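The Tuesday Visit

The visit at Navia began at two, and I came twelve minutes early, because I am afraid of being late in foreign cities. A woman with a badge gave me a paper cup of tea and a chair. There were seven of us. We whispered, as people do in a hospital.

I had told my sister that I go to see the robots. She asked if they had faces. 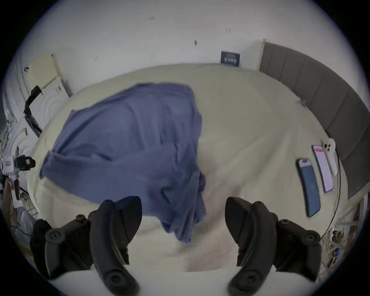
Mireo was the name of the program, and it had to learn how to make order after people. I had expected metal plates and numbers, and instead I thought of my mother, who did this work every morning for 28 years without a demonstration. The blue cloth lay across the big bed in many creases, one long end twisted toward the black fingers, and I knew this kind of twist well. She would have called it a sausage – and then she would have shaken it out.

A man from Fasenico, who paid for part of the work, asked how soon it could be sold. The woman with the badge smiled and said that Mota, the older program, was also slow in the beginning. 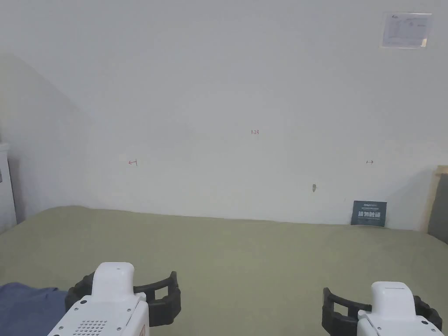
My tea was cold by then, but I held the cup with both hands, I don't know why. I wanted to ask something clever. I looked at the two grippers, open and with nothing between them, and at the small red 1.23 written on the wall, and I asked only if they get tired.

"The people do," she said.

On the train I wrote to my sister that they have no faces, only hands.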